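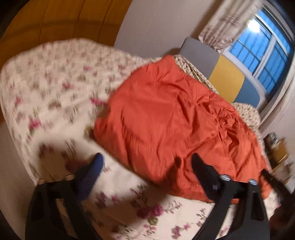 Orange-red cloth on the bed, December.

Test kitchen notebook, Pawłowska
December, started 6:40 in the morning

Continued from the last entry, so the base stock is not described again. Same bones, same pot, same salt. Today was only for the celeriac course and the sauce that goes with it. Kazimiera Tokarz came at seven and stayed until we tasted the third batch. Her remarks are marked KT.

Goal for the regional round at Bostville: a vegetable plate that can stand next to the fish without being a garnish. The rules give us 24 plates, all equal, and the jury tastes them after a walk through the hall, so I must assume each plate waits five or six minutes before the first fork. Everything I do now is measured after this wait, also when it hurts.

Celeriac, batch 1. Whole root in salt crust, oven at 170 C, two hours ten. Weight before peeling 773 g, which is a little smaller than I wanted. The crust cracked on one side near the end and steam came out. Center was soft, outside two centimeters a bit too salty. Cut in slices, the slices hold their edge well. KT: "good potato, where is the celeriac?" I agree with her. The smell is nice when the crust opens, but the jury does not get this moment, they get the slice.

Batch 2. Peeled first, then wrapped in hay and parchment, same oven, shorter time (one hour forty). The hay is from the Pladow farm, second bag. The first bag was dusty and I do not want to use it again, please leave it on the low shelf until I return it. Taste is much deeper, little bit like tea. Color is a problem: yellow-gray, and after five minutes on the plate it is more gray than yellow. I brushed one slice with brown butter and one with reduced apple juice. Butter looks better, apple tastes better. I tried both together and the glaze separated.

Batch 3. Same as batch 2, but after baking I pressed the root between two trays overnight (this one was baked yesterday) and this morning I cut it with the 5 cm ring, then colored it in a dry pan on one side only. Now the color is no longer a question because the top is brown. Texture is dense, almost like a terrine. KT asked for more acid. I put three drops of the Orkholm vinegar on the side that was not colored, and she ate the full portion, so I take this as a yes.

Remark on cutting: from one root I get four good rings, sometimes five when the root is tall. For 24 plates it means six roots at least, and I would bring eight. The trimmings go into the puree, nothing is thrown away, but the puree should not depend on them because the amount changes every time.

Sauce. I worked on the smoked whey again. Last week it was too sharp and it broke when it was near boiling. Today:

Whey reduced to one third on low heat, not stirred.
Cold butter added off the heat, small cubes.
Pinch of toasted rye flour, sifted two times.
Smoke at the end, under the lid, four minutes.

The rye flour helps. It does not thicken so much, but the sauce keeps together when it cools, and after the waiting time it was still shiny with no ring of water at the border. With six minutes of smoke it was bitter. With two minutes I could not find the smoke at all. Four seems right for this lid and this amount, I have not tried it with the double amount and there I am afraid the time will be different.

Temperature on the plate: 58 C when sauced, 44 C after six minutes. Plates were heated at 80 C. I would like to end at 48 or more. Maybe deeper plates with thicker rim, the ones from Orkholm, but the whole set costs 3,980 and I must ask before I order. I wrote to them for two sample pieces only.

Timing of the full run (for eight portions, alone): 31 minutes from first pan to last plate. Coloring the rings takes the longest, because in my big pan only six fit without touching. With a commis it should go down. I forgot to write the time when I started the herbs, so this part is missing.

Herb oil was not good today. I used lovage and parsley half and half and the lovage covers everything. Next time one to four. Strain it through paper, the cloth leaves small green points in the oil and they are seen on the white sauce.

KT thinks the toasted seeds on top are one thing too much. I am not decided. Without them there is nothing that makes a noise when you bite. I will try the rye as a thin crisp and leave the seeds away, then both of us taste without speaking and write it down separately.

To do before next session:
Ask Pladow if one more bag of hay is possible, same cut as the second.
Order roots, all between 800 and 900 g.
Borrow second wide pan.
Whey, double amount, smoke test at three, four and five minutes.
Sharpen the edge of the 5 cm ring, it tears a little at the bottom.

Batch 3 leftovers are in the small fridge, labeled. Please do not eat them, I want to see the color tomorrow.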